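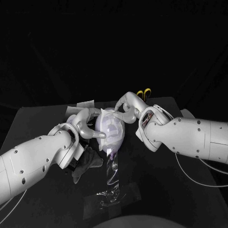 Lotness to Brestham in one day, or stop at the halfway anchorage?

Boats and Cruising > Passage planning > 9 replies

slowketch
Hello all. English is my third language, so please be patient with me. In February I bought a ketch, long keel, heavy, not fast. In the summer I would like to bring her from Lotness down to Brestham, where I have a berth. By my measuring it is 60 miles from breakwater to breakwater. We will be two persons on board, and one of us becomes seasick. Is it reasonable to do it in one day, or must I plan a night on the way?

tidewise_2
One day. Leave at 0400 with the ebb and you are past the headland before it turns. We do it every season and I have never seen the reason to stop.

marram
I disagree with the above. What boat do you have, tidewise? If she makes seven knots under engine it is a different trip. A heavy ketch with a small engine will do maybe five, and then you meet the foul tide at the worst place.

tidewise_2
Seven, yes. Fair point. But five knots with the ebb under you is still good progress for the first part.

slowketch
Thank you both. She makes five in flat water, I have tested it on the river. In waves I don't know yet.

kelpie_owner
Then stop at Raremard. The anchorage is open to the east but in settled weather it is very comfortable, sand bottom, good holding. Go in from the south and keep well off the point, the rocks go out farther than you expect. I anchored there with 16 feet at low water and slept like a child.

tidewise_2
"Settled weather" is doing much work in that sentence. I rolled there a whole night with almost no wind, because the swell comes around the point. The seasick person will not thank you. At sea she at least goes forward and it ends sooner.

kelpie_owner
Which side did you anchor? If you go close in behind the beach, the swell goes past you. Most visitors drop too far out because the chart looks shallow there.

tidewise_2
Middle of the bay, I admit.

marram
Close in is right, but buoy your anchor. There is old chain on the bottom from the moorings they had before. I spent nearly 2 hours getting mine free.

slowketch
This is very useful. Two more questions. Can I get diesel anywhere between? And does someone know if Brestham accepts arrivals in the dark? The marina book says "call ahead" but not until what hour.

marram
No diesel between, fill up at Lotness. The pump is at the Sukprasert yard, on the inner side of the long pontoon. They close for lunch and they don't take every foreign card, so bring cash. Depth at the pump is fine except at low springs.

kelpie_owner
Brestham in the dark: possible, but I would not choose it for a first visit. The green light on the outer mark is hard to find in front of the town lights. I have looked straight at it and thought it was a pharmacy. If you are late, there are waiting buoys outside on the west side. Use them and go in with the daylight.

tidewise_2
The light is not so bad if you stay on the leading line. But I agree for a first visit. And call them on the radio, the phone rings in an office which is locked after six.

slowketch
So my plan is now like this: fuel at the yard the evening before, leave Lotness at 0400, decide at the headland. If the forecast is quiet and my friend is green, we go to Raremard, close in, with a buoy on the anchor. If she is well and we are making good speed, we continue. Does it make sense?

marram
It makes sense. One thing I would change - decide before the headland, while you still have tide to help you into the bay. After it you will be fighting to go back.

tidewise_2
I still say go straight through. But take ginger biscuits, and give your friend the tiller. The one who steers is the last to be sick.

slowketch
We have a wheel, but I will tell her. I will write here after the trip how it went.

kelpie_owner
Please do. And tell me how deep you find it behind the beach, my sounding there is a few years old.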